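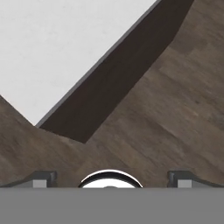
Mpho Mabuza spent most of November chasing a bug that only showed up when the arm had nothing to pick up.

Mabuza maintains the grasp planner at Dakport, where the team tests its control software in simulation before any of it reaches hardware. The planner is called Purnico. It takes a view from the wrist, proposes grasps, scores them and hands the best one to the motion layer. When no object was in view, it was supposed to return an empty list.

"It returned four grasps on the edge of a table," Mabuza says. "Good scores, too. The scorer likes a long straight edge with a dark side next to it. It looks like something you can close on."

The first fix was a threshold on the score. That threw out thin objects along with the edges, and Mabuza reverted it in a day. The second was a separate check that runs before scoring and asks whether a candidate region ends anywhere inside the view. A table edge usually runs out of it. A box usually doesn't.

To test the check, the team built a set of 518 rendered views with no target in them, mostly bare surfaces and corners seen from close up. The old planner proposed a grasp in 286 of them. The new one does it in 4.

"Those four are all wood texture," Mabuza says. "The grain makes short dark stripes and the segmenter cuts them out as parts. I haven't fixed that. I'd want to retrain the segmenter and we don't have the time before the release."

The wrist view also includes the fingers, and they are masked out with a fixed template. Mabuza calls this the weakest piece of the code. If someone changes the finger model and forgets the template, the planner starts finding its own hand. It happened once, after a merge from the Arnby branch.

"There's a test for it now," Mabuza says. "It compares the template to a fresh render at startup and refuses to run if they differ."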